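Gurkance: learning to put toys away from few demonstrations
Project gallery

Gurkance is our small study on how a robot arm can learn tidying tasks when the person who teaches it has little time. Yuzhen Du collected the demonstrations and trained the policy. Genivaldo Siqueira built the table and wrote the evaluation scripts. The policy receives an outside view of the table and a view from the wrist, and it gives the next short motion of the arm. 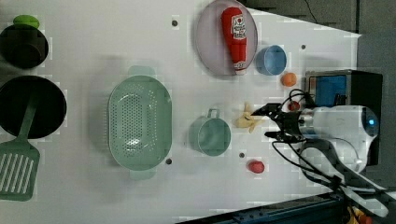
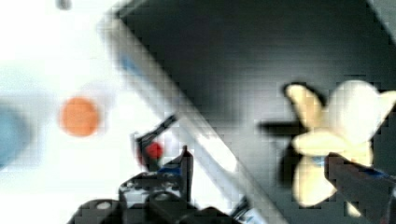
First picture: table view, with the open gripper in front of the plush banana. Second picture: wrist view, with an orange object on the bright side and a pale flower-shaped one over the dark surface.

Notes on the method

We recorded 19 demonstrations for each task. There are four tasks, and all of them use toy kitchenware and play food. Between demonstrations we changed the layout by hand, and we did not measure the positions of the toys.

The wrist view is used by the policy at low quality. In our first version, Cirkel, we cleaned the wrist images before training. The training became slower and the success rate stayed almost the same, so we removed this step.

The table view helps mostly at the beginning of a motion. During the last part, when the fingers are near the toy, the policy depends much more on the wrist view. We tested this by hiding one view at a time, and the full numbers are in the Langat report.

Soft toys are still the most difficult for us. The grasp point moves when the fingers close, and the policy often needs about three attempts. Yuzhen is now preparing a new set of demonstrations with only soft toys, and we plan to add the results to this page in October.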